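Teaching by Hand: Collecting Demonstrations with a Hand-Held Gripper
Student project report, Okusico team, Jan 2, 2021
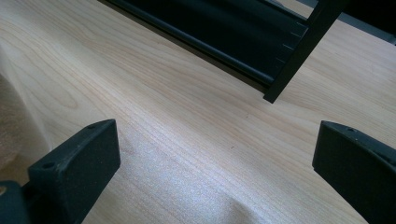
Why would you walk around holding the gripper yourself when you could drive the arm with a joystick? One reader of our first draft put that in the margin, and it was such a good question that we moved it to the top of the report and built most of the writing around it.

The short answer is that we tried both. Our first setup, which we called Cillholm, was remote control. One person sat with a game controller and moved the arm while a second person kept a hand near the stop button. It worked! But it was slow, and our demonstrations looked like it. Every motion came out as a chain of little straight moves with pauses in between while the driver figured out which stick did what. When we played them back we could pick out the moments where somebody had lost track of depth and was just creeping down toward the table hoping for the best.

The second setup is Kubiak, and we love it. It is a two-finger gripper on a handle, with a camera looking down between the fingers. You hold it, walk up to the table and do the task the way you want the robot to do it. There is no arm in the way and nothing to wait for. The camera records roughly what the robot's own wrist camera would see later, and the fingers are always in the bottom corners of the picture, so the model gets a steady reference for where the tool is.

The task

We picked one task and stayed with it: reach for a metal object on a wooden tabletop, close the fingers on it, lift it and set it down again a short way off. That sounds small (we thought so too, in the proposal) but it has plenty of ways to go wrong. Black metal against dark fingers gives very little contrast once you are close. A shiny tabletop throws a bright band of light that moves as the camera moves, and our early model was fond of treating that band as something worth reaching for.

What we recorded

We kept 57 demonstrations with Cillholm and 700 with Kubiak. The gap is mostly about patience. With the hand-held tool you finish one, put things back, and go again, and after a while it gets kind of addictive. We threw out 73 Kubiak recordings on top of that, nearly all for the same two problems: the tool was swung so fast that the picture smeared and tracking dropped, or a hand wandered in front of the camera.

Getting people to slow down was the hardest part of the teaching. Your arm can do things the robot arm can't, and you don't notice. We wrote a short set of rules and taped it up next to the table:

Start with the fingers fully open and the object in view.
Come in at a slant, never straight down.
Keep your other hand behind your back.
Pause for one breath before closing.
If you bump something, keep going and mark the recording afterward.

The last rule was a late addition and we are really glad about it. Recordings with a small bump and a correction taught the model how to recover, which our clean ones never did.

Playing it back

We trained the same small network, Indby, on each set separately and then on both together. The Kubiak version moved much more smoothly and was noticeably better at lining up with thin parts of the object. The Cillholm version was jerky but had one real strength, which surprised us: it never asked the arm for a pose it couldn't reach, as every one of its demonstrations had been done by that very arm. With Kubiak we had to add a check that rejected unreachable poses, and 13 more recordings fell out at that stage.

The combined set is what we are using now. We still see trouble when the glare sits right between the fingers, so before March we want to record a batch with the lamp moved to different spots. We also want to try a softer spring in the handle. After an hour of squeezing, your hand really feels it, and the grasps at the end of a session are sloppier than the ones at the start.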